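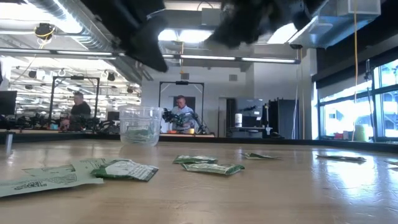
**What does a visitor see at a robotics lab open day?**

Mostly practice. At the Nalmont lab in Prarkside, visitors spend the afternoon watching robot arms try small household jobs over and over, and the staff leave the mistakes in.

The lab opens its doors once a year, in July. There is a sign-in desk, a rack of name stickers and a short safety talk. The talk has two rules: stay on your side of the table, and don't hand anything to a robot. After that, people are split into groups and walked through the main room. My group had 17 people in it, including a few children and a couple who run a diner a few miles out of town and had a professional interest in anything that might clear a table.

The room is large and bright, with ducts and long lights overhead and big windows down one side. Most of the floor is given over to workstations with black arms and black frames. I had expected something more closed off. The staff were at their stations, working, and most of them kept their eyes on the job while we stood there.

**The packet table**

The longest stop was at a table set up for Gebru, the lab's project on picking up small, light objects. The objects were paper packets, and the job was to pick them up and put them in a clear plastic cup. A child of five could do it while talking about something else.

For a robot it is a hard job, and our guide spent some time on why. A packet lying flat gives a gripper very little to hold. If the fingers come down too high, they close on air. If they come down too low, they press into the table and the arm has to stop. A crumpled packet is easier to grab but sits differently every time. Two packets that overlap may come up together, or one may drag the other a few inches and drop it.

Then there is the cup. It is light, so a knock can send it over, and it is clear, so a camera sees the wall behind it almost as well as it sees the cup. The guide said clear plastic causes more trouble than any other material they use.

We watched one full session. The arms move more slowly than most people expect, and there are long pauses before a grasp. One packet was picked up, carried to the rim and let go a little early, so that it landed on the table beside the cup. The arm went back for it. On the third try it went in, and several people clapped. The staff member at the next station looked up for a second and went back to work.
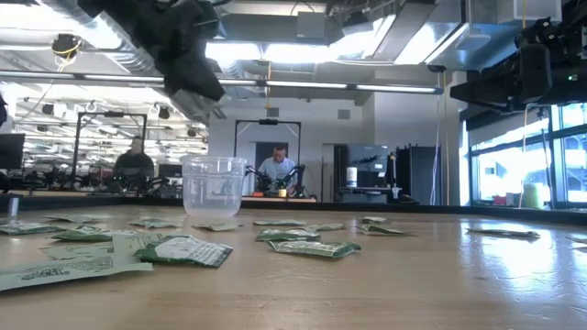
*Green and white packets spread around a clear plastic cup at the Nalmont lab.*

**How the work is recorded**

Each attempt is logged with a program called Alevlow, written in the building. It stores the camera views and the movement of the arms, and a person then marks where the attempt went right or wrong. A visitor asked how many attempts it takes before the robot improves. The guide said it depends on the job. The cup task had reached 101 logged sessions by that week, and the team could see a difference between the early ones and the recent ones, mainly in how often the arm had to start over.

The packets get scattered by hand between sessions. People are bad at this, we were told. Left alone, they put things down in tidy patterns, all facing the same way and within easy reach. New staff are told to drop the packets from a low height and leave them where they fall, even when some end up close to the edge.

Light matters too. The tabletop is shiny, and on a clear day the windows throw a bright patch across it. A pale packet in the glare is hard for a camera to find. The lab could pull the shades down, and sometimes does, but kitchens have windows as well, so a good share of the sessions are run with the sun coming in.

**Questions from the floor**

The last part of the tour was a question period beside the sign-in desk. The couple from the diner asked what a setup like this would cost and when they could have one. They were told that the arms are research equipment and that nothing at Nalmont is for sale. They asked again in a different way and got the same answer.

One of the children wanted to know if the robots get bored. Another asked what happens if a packet is torn. Torn ones stay in use until they are too small to pick up, and then they go in the trash.

Someone else asked about jobs. The guide said the lab had hired four people from Prarkside over the past year, most of them to run sessions and mark recordings. The work calls for patience more than a degree, and training takes a few weeks.

By the end of the afternoon, 37 people had signed the sheet for next July's tour. Space is limited and the list fills in the order names are received. Closed shoes are required, bags stay at the desk, and children need an adult with them at all times. Parking is on the street.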